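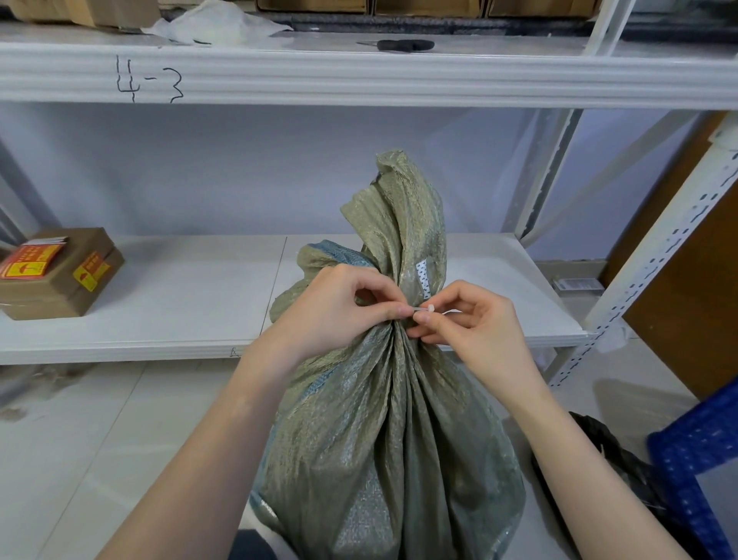 *Closing a woven polypropylene sack with a white plastic cable tie around the twisted neck.*

**Sack closing** (also *bag tying*, *necking off*) is the job of shutting the open mouth of a filled sack so the contents stay in and dirt, damp and insects stay out. Done by hand in stockrooms, feed stores, recycling depots, farms, post rooms. Done by machine in mills and large packing plants. This article is mainly about closing by hand, and mainly about woven polypropylene sacks. For sewn paper sacks see *Paper sack*.

## The sack

Woven polypropylene sacks are made from flat plastic tapes, slit from film or extruded, stretched, then woven on a circular or flat loom. The crossing tapes give the checked surface that shows up when light hits it. Colors vary a lot. White is common for flour and rice, green and gray-green for general goods and rubble, orange or red mesh for onions (mesh is a different product, though often sold alongside).

Fabric can be bare or coated. Bare fabric breathes and is slippery to tie. Coated fabric holds fine powder better but creases hard, and a creased neck takes more room under a tie than people expect.

Many sacks have a second layer. Either a loose liner dropped in before filling, or a liner stitched in at the mouth. Where there is a liner, it is normally closed first and on its own, then the outer sack over it. Closing both together is quicker and is allowed for dry goods such as clothing, offcuts or boxed parts. It isn't advised for anything that flows.

Labels are usually narrow strips sewn into the side seam or near the mouth. These get swallowed by the folds when the neck is twisted. Some stores pull the label clear before tying, some hang a separate tag from the tie and ignore the sewn one.

## Method

The usual order for a hand-tied neck:

1. Stand the sack upright on the floor or a low board. Knock it down twice to settle the load.
2. Leave enough free fabric above the load. A hand's length at least, more for big sacks.
3. Gather the mouth from both sides in pleats.
4. Twist the gathered part, always the same direction.
5. Hold the neck with one hand. Bring the tie round with the other, feed the tail through the head, pull.
6. Trim the tail if it sticks out.

The twisted part above the tie is called the *neck*, *ear* or *topknot*, depending on where you are. It also gets used as a handle, which shortens the life of the fabric but everybody does it.

Overfilling is the commonest fault. With no spare fabric the neck can't be twisted, only bunched, and a bunched neck works loose when the sack is laid on its side. Second commonest is tying too high – the load shifts up into the slack and the sack goes pear shaped, stacks badly. Third, a tie set at a slant across the folds, tight on one side.

### Gooseneck

For liners holding powder or damp material the neck is twisted, folded over on itself, and tied round the doubled part. Gives a better seal than a single twist. Slower. Needs a longer tie.

## Ties

**Cable ties.** A toothed nylon strap with a locking head. Quick, strong, no tool needed to put on. Not reusable in the ordinary type, so each opening costs a tie. White or natural ones are the usual indoor choice, black ones for outdoors since they stand up to sunlight better. Small sizes are cheap, but a small tie on a thick neck leaves hardly any tail to pull on.

**Wire ties.** Soft steel with a loop at each end, closed with a hooked twisting tool. Old method, still liked in farm stores. Sharp ends, and they rust.

**String and twine.** Any of several knots. The miller's knot and the constrictor knot are the two most often taught. The miller's knot can be made so it undoes with a pull, which helps where sacks are opened and shut all day. Twine slips on bare polypropylene unless taken round at least two times.

**Drawstring.** Sewn into the hem by the maker. Fine for sand and gravel sacks. Leaves a small hole in the middle, so poor for fine goods.

**Numbered seals.** Look like cable ties but carry a serial number and break visibly if opened. For mail, samples, cash bags, waste under contract. The number is written down at closing and checked at the other end.

## Naming and trade

Ties for sacks are normaly sold in packs of 100. Trade names come and go. The Kudmont tie, with a wider head and a blunt tail, was common in northern depots for some years, and "kudmont" is still heard there for any sack tie. Stougaard sold a wire loop under the same catalog number, 1217, that it had used for twine, which caused mixed orders for a while. Seto made liners only.

The written rules used in many small stores go back to a staff handout from the Tarlow depot, put together by Vilhjálmur Kjærgaard and later redone by Anqi Ye. It ran to 87 short entries. Most were about lifting and stacking, the part on necks took up less than a page. Ye's version dropped the advice to knot the fabric itself, and added the line on keeping the cutter on the shelf, off the floor.

## Opening and reuse

Cable ties are cut at the side of the head, blade or snips pointing away from the sack. Cutting toward the fabric nicks the tapes, and a nicked tape runs. A flat-nosed snip is safer than an open knife. Release-type ties have a tab that can be pressed back, handy but they fill with dust.

A sack in decent shape can be reused several times. Check the neck first – that is where wear shows up, as white stress lines, fraying or small splits between tapes. Sacks that held chemicals or treated seed aren't reused for food or animal feed. A worn neck can be cut off level and the sack used shorter, with the raw edge turned in or heat cut so it doesnt unravel.

Cut ties should go in a bin right away. In feed stores a loose tie in the feed is a real hazard to stock.

## Storage

Closed sacks are kept neck up on shelving when there is height, or flat with necks facing in when stacked. Bottom boards should be smooth. Keep out of strong sun, uncoated polypropylene goes brittle and then powders.

## See also

* Bulk bag
* Burlap
* Constrictor knot
* Paper sack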